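Control board swap on my washer, which plugs first?

svitlana_b
Posted 05/11/2022

Okay so I finally gave in and got a replacement board for the washer, and I've spent most of my morning with connectors on my mind.

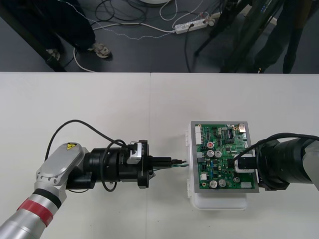 My question is mostly about the order you do the plugs in. I like to have the board sitting in its plastic box on the table and get the little plugs in first, while I can still see what I'm doing, and then carry the whole thing over to the machine. My brother-in-law says that's backwards and you mount the box first, always, then plug in. He has done this once. I have done this zero times, so he's ahead of me there.

The washer is a Birkeck, 8 years old, and the wires in it are short. Like, really short. Any advice before I start?

---

omprakash.k
Your brother-in-law is right for the big harness and you're right for the small stuff. If a lead comes off with the old board (mine had a couple of skinny ones that did), plug it into the new one on the table with good light and something soft underneath. Anything that's tied to the machine has to wait, obviously.

And unplug the washer from the wall! I know you know. I'm saying it anyway. Then leave it alone for a good while, those capacitors can hold a charge.

---

Gisness_Dave
Disagree, sorry. I never plug anything in on the table. You end up with a wire flopping around, it catches on the edge of the cabinet, and now you've yanked a connector half out and you won't find it till you get an error code. Box in, screws in, then wires.

---

suqin_m
Dave, have you ever tried to get a tiny plug into a board that's already up behind the panel? With normal sized hands? I did it that way on our Noduvis dryer and said some words my kids now know.

Svitlana, whatever order you go with, hold the board still with your other hand. Hold it by the box or the edges, please don't lean on the parts. Line the plug up straight before you push. If it wants a lot of force you've got it turned around or you're in the wrong socket.

---

svitlana_b
Ooh okay, the lining up thing is good because I'm a pusher. How do you all keep track of what goes where? A bunch of the white sockets look the same to me.

---

omprakash.k
Masking tape flag on every wire, same letter written on the box next to its socket. Take a picture of the old one before you pull a single thing, too. I skipped that on a dishwasher and paid a guy $199 to come out and swap two plugs.

---

Gisness_Dave
Tape I agree with. Pull on the plug and never on the wire, while we're at it. Thin ones come right out of the crimp.

---

suqin_m
Look at us, agreeing on something. Is it an original board or a refurb? I got a refurb from Yurchenko and one of the clips on the box was snapped, so check those before you throw the old box out.

---

svitlana_b
Refurb! Clips look fine as far as I can tell, but I'm keeping the old box now. Going with small plugs on the table, big harness after it's mounted, and Dave can be mad at me. I've got 6 loads of laundry waiting so it's happening tonight.

---

Gisness_Dave
Not mad. Tape the loose wires flat to the box before you carry it and we're good.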